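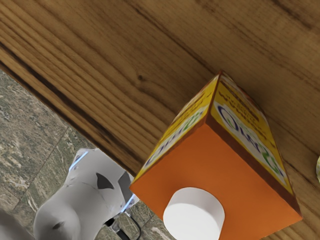
Antonina Mykhailiuk
Technical editor, timber and joinery

The Kostiuk sawmill at Drondholm opened its drying hall to visitors for one afternoon. Fourteen of us signed in at the weighbridge and were issued with ear defenders. The tour followed the boards in process order, from green stack to planer.

Kostiuk runs 2 kilns, both side-loading. The larger was fitted in April with a Rutex controller, which logs wood moisture at fixed probes and adjusts the vents accordingly. The yard foreman gave the annual throughput as 4000 cubic metres, most of it for furniture makers. Target moisture content for table tops is eight per cent. Boards above ten go back in.

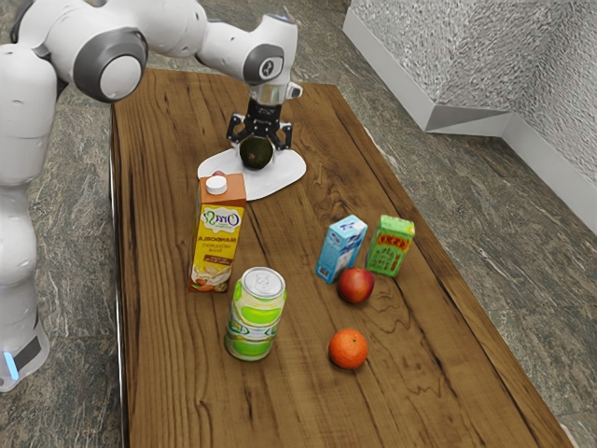

Drondholm, June 2023

Grading is still done by eye. Small sound knots are accepted on the face side; anything that moves under the thumb is cut out. Long wavy grain is kept together by log number so that a top can be made up from neighbouring boards. We were shown the pack for log 2179 — five boards, end-sealed, stickers at even spacing. Two had slight cup and were set aside for narrow stock.

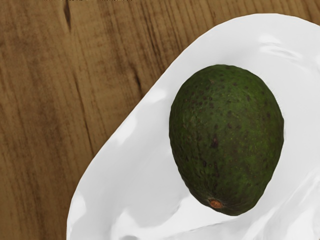

Avocado in a white dish on a wooden tabletop.

The finishing talk was shorter than advertised. Menanano, who buy most of the wide boards, specify hardwax oil in two thin coats with a light sanding between. Kostiuk's own view is that a third coat adds little except drying time. No test figures were offered for either position, and I would have liked some.

Parking is limited. Stout shoes are required in the yard.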